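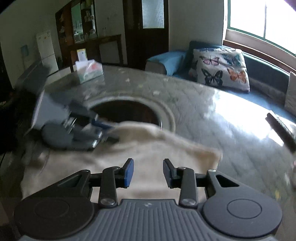
Two grippers and one beige cloth on the big round table.

I've had the Pendero hand grippers on loan for a month now, and I promised a few of you I'd write up the laundry side of it. It's a pair you hold yourself, one per hand, and every fold you make gets sent off to Zernero, who use it to teach their folding arms. The kit rents for 49 dollars a month and you get a credit back once you've logged 540 folds (I'm well past that, my towels have never been so neat!).

So, tips, in no special order.

Clear more table than you think you need. I leave the tissues and the remote-looking thing out by the rim and keep the middle free, but for a bath sheet I'd move those too. My friend Rosalinda Sison does hers on a bed and says the mattress drives her up the wall, everything sinks.

Pinch a corner low and flat, with the pads a little open until you're right over the hem. If you come in from above you grab one layer half the time and two layers the other half, and then you're peeling them apart with your fingers anyway.

Smooth from the center out before the first fold. Closed tips work fine for this on cotton. On anything knitted they catch, so use the side of your hand for sweaters and skip the recording.

Watch the glare if you have a glossy table near a window like mine. The app grumbled at me most mornings in November, and folding after four in the afternoon fixed it completely.

Wipe the pads with a damp cloth when the grip gets slippery. Lint builds up fast with new towels. Igor Ondrejka at the Pendero help desk told me to stay away from spray cleaners, and he answers email quickly, which I liked.

What I don't love: the weight, after 55 minutes or so my wrists want out. The strap is stingy for small hands too. And fitted sheets, forget it, I gave up after three tries and rolled the thing into a ball like always.

Would I keep it? For another month, yes. Next up are dish towels and cloth napkins, and I still have to find out if pillowcases count as one fold or two.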